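遥操作数据采集员招聘(全职/兼职)

招聘单位:Vellum 机器人数据组
工作地点:Clodwood 园区二号楼三层
岗位性质:全职、兼职均可,兼职每周不少于三个班
招聘人数:10 人
发布月份:一月

一、我们在做什么

Vellum 数据组负责给双臂操作平台录制示教数据。采集员坐在操作台前,用主手带动从臂完成一件家务或整理类任务,系统同时记下腕部相机画面、关节角和夹爪开合。录好的每一条叫一个“回合”,经过质检以后交给训练组使用。

目前在录的项目代号 Drolturell,内容是衣物和软布的整理:找边、捏边、提起、展开、对折、叠放。上一个阶段录的是硬物抓取,包括杯子、盒子和餐具,已经收尾。软布这一阶段计划录 2,000 个合格回合,现已入库 1,588 个,剩余部分加上后面的补录,需要增加人手。项目结束后,表现稳定的采集员会转入下一个项目 Eshun,内容是厨房台面整理,入职手续不用重新办。

二、岗位内容

1. 按任务单布置台面。任务单上写明衣物种类、摆放方式和起始位置,照单摆好,拍一张布置照上传,再开始录制。

2. 用主手遥控从臂完成任务。单臂任务一般是捏边和提起,双臂任务是展开和对折。每个回合从机械臂回到起始位开始,到松开夹爪、机械臂退回起始位为止。中途说话、停下来看手机、起身,都算废回合。

3. 给回合打标签。录完以后在界面上选“成功”“部分成功”或“失败”,并标出第一次接触布料的时刻。失败的回合不要删,标清楚原因即可,训练组也会用到。

4. 手把手示教。有一部分任务不走遥控,需要把机械臂切到拖动模式,用手扶着末端走一遍轨迹。这部分动作慢,要求手稳,每班安排的时间不长。

5. 班后收拾。衣物抖开归筐,台面擦净,夹爪指尖检查一遍,有线头、纤维的用镊子取掉,填写交接表。

三、关于捏边这个动作

应聘的人问得最多的是“到底难不难”,所以单独写一段。

衣物任务里占比最大的动作是捏边。夹爪张开,两个指尖分别落在布边的两侧,降到指尖快要碰到台面的高度,合拢,再往上提。操作员主要看腕部画面来判断位置。画面里没有立体感,高度要靠指尖和影子的关系来估计,开始几天普遍会偏高,夹空;也有人偏低,指尖顶到台面,系统触发力保护停机。停机不算事故,按复位键重来,但同一个班里停得太多,需要叫班长一起看一下参数。

布边卷起来的时候反而好捏,平贴在台面上的时候最难。针织面料会被指尖推着走,推出一道褶子以后可以顺势捏褶子,任务单允许这样做,标签里选“褶皱抓取”。衣物有包边的,优先捏包边,提起来不容易滑脱。

还有一点,台面是亮面的,有反光。反光落在布边旁边时,新手容易把它当成白色的布。遇到这种情况先不要合爪,把机械臂横向挪一小段,反光会跟着变,布边不会。
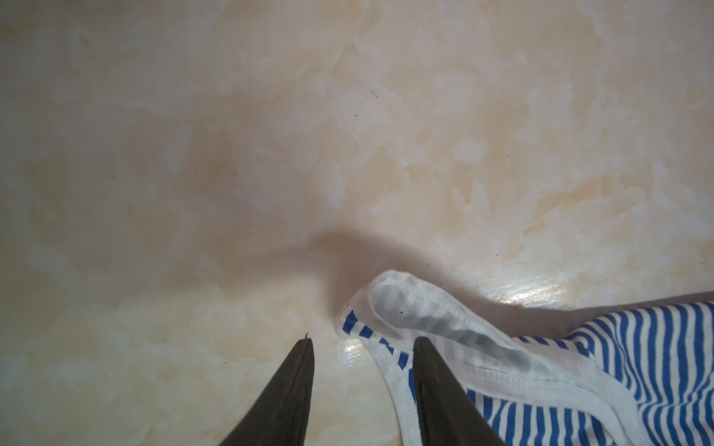 腕部相机画面:夹爪张开,右侧指尖已在蓝白条纹衣物的布边上方,左侧指尖仍在台面上方。

捏边练到什么程度可以正式录制,有统一的标准:连续 10 个回合由质检判定合格,不限用时。达到以后进入正式排班。达不到的可以申请延长一次练习期,练习期照常计薪。

四、上班时间和班次

早班:八点半到十二点半
午班:一点半到五点半
晚班:六点到九点半(自愿报名)

全职每天两个班,每周休两天。兼职按班报名,每周四中午之前在排班表里填下一周的班次,填好以后不来又没有提前说明的,第二次起暂停排班两周。

每个班中间强制休息两次,每次十五分钟,离开操作台。遥操作对手腕和肩膀有负担,连续录制时间由系统控制,到时间界面会锁定,班长也没有解锁权限,不要去找班长商量。

五、待遇

1. 全职底薪加合格回合补贴。底薪和补贴标准在面试时给书面表格,当场可以看,可以带走。

2. 兼职按班计薪,另加合格回合补贴,每月最高 200 个回合计入补贴,超出部分按班薪计算。设上限是怕有人赶数量,赶出来的回合质检基本都要退回。

3. 全职缴纳五险一金,试用期同样缴纳。兼职按规定购买意外险。

4. 午班和晚班连上的,提供一顿工作餐。园区食堂二层,刷工牌。

5. 失败回合只要标签标得对,不扣钱。标签乱标的,第一次提醒,之后取消当班补贴。

六、应聘要求

必须满足:
年满十八周岁;
双手活动正常,没有腱鞘炎、腕管综合征等正在治疗中的手部疾病;
裸眼或矫正视力正常,能分辨颜色;
能坐得住,一件事重复做几十遍不烦躁;
会用电脑做基本操作,能看懂中文界面和任务单。

有以下经历的优先,没有也可以:
做过缝纫、服装整理、干洗店熨烫等和布料打交道的工作;
操作过挖掘机、无人机、手术模拟器或者其他需要看着画面控制设备的机器;
做过数据标注或者质检。

学历不限,专业不限。不要求会编程。左撇子可以报名,主手支持左右互换,面试时说一声,工作人员会提前换好。

戴长美甲的,上岗前需要去掉,拖动示教时会刮到关节外壳。手链、手表上班时放进储物柜。

七、培训

录用后先参加三天培训,计薪。

第一天上午讲安全和急停,下午上机,只做空载移动,不碰物品。急停按钮的位置要能闭着眼睛摸到,培训老师会抽查。
第二天练硬物,抓方块,放进盒子,找一找画面和手之间的对应关系。
第三天开始练布料,从叠好的毛巾练起,再到摊开的背心、T 恤。当天下班之前录一组回合给质检看,质检会逐条写意见。

培训期间觉得不合适,可以随时提出来,按实际出勤结算。也有人戴久了手套式主手会觉得闷手不舒服,可以申请换成握杆式,两种主手录出来的数据都收。

八、报名和面试

报名方式:在 Vellum 招聘页面找到“遥操作数据采集员”,填写表格。表格里有一栏是“可上班次”,请如实填写,我们按这一栏安排面试,填全天有空但是只能来晚班的,会耽误两边时间。

不需要准备简历。有简历的可以上传,没有的把近两年的工作写几行就行。

面试分两部分,当天做完:
先是面谈,二十分钟左右,讲清楚工作内容、班次和工资,你有问题也在这时候问;
然后上机试操作,半小时,任务是把一块方巾从台面一侧移到另一侧。试操作主要看动作是不是平顺,看你在夹空以后怎么调整,移没移到位是次要的。

面试集中安排在星期六,上午九点开始,按预约时间到场即可,不用提前太久。请带身份证,穿袖口不宽松的上衣。三个工作日内短信通知结果,没有录用的也会通知。

九、数据和隐私说明

录制内容包括腕部相机、顶部相机和关节数据。腕部相机装在夹爪旁边,拍的是台面和物品。顶部相机对着台面,拖动示教时可能拍到操作员的手和小臂,入职时会签一份书面同意书,不同意的可以只排遥控班,不影响录用和待遇。采集间不录音。

采集间内不可以用个人手机拍照和录像,手机放在操作台左侧的收纳盒里,休息时随意使用。

台面上使用的衣物都由项目组统一采购和清洗,不需要自带,也请不要把自己的衣物放上去录。

十、补充

园区没有班车。Clodwood 东门离公交站走路七分钟,骑电动车的可以停在二号楼北侧车棚,有充电位,先到先用。

采集间常年开空调,夏天偏凉,建议带一件外套,进门左手边有挂衣架。

同一家人或者朋友一起报名可以,面试时间会尽量排在一起,班次不保证排在一起。

之前在硬物阶段做过兼职的人员再次报名,免面谈,只补半天布料练习,在表格备注里写上原来的工号。

报名截止时间以招聘页面显示为准,招满即下架。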